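ok thread. week two of collecting cloth folding demos for Stidine, typing this between takes

target for June is 113 good ones. we have 64. "good" meaning both grippers in sync at the start, no dropped frames, fold finished, nothing re-grabbed by hand

dark cloth is the worst. wrinkles just vanish, you can't tell one layer from two. so obviously it's more than half of what's left on the list lol

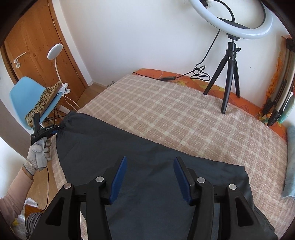

anyway my rule now: mess it up differently every single time. first day I kept starting from the same neat-ish pile without noticing and Preben Brøndum (he does the checking) sent back a whole batch. fair. hurt tho

also slow down. slower than that. if you fold like a person who wants lunch the tracking gets jumpy and the take is toast

mistakes stay in btw!! if a corner slips and you pick it up again with the gripper, keep rolling. the model needs to see recoverys. only bin it if you give up halfway

someone asked if we script the order of corners. no. Preben wanted to, I said let people fold how they fold, we tag it after. still arguing about it

wrists are done. switching hands doesnt help when you need both

take 111 (counting the binned ones) just uploaded, no idea yet if it passes. towels next, then the kids tshirts with the annoying sleeves

back at 4 if the charger behaves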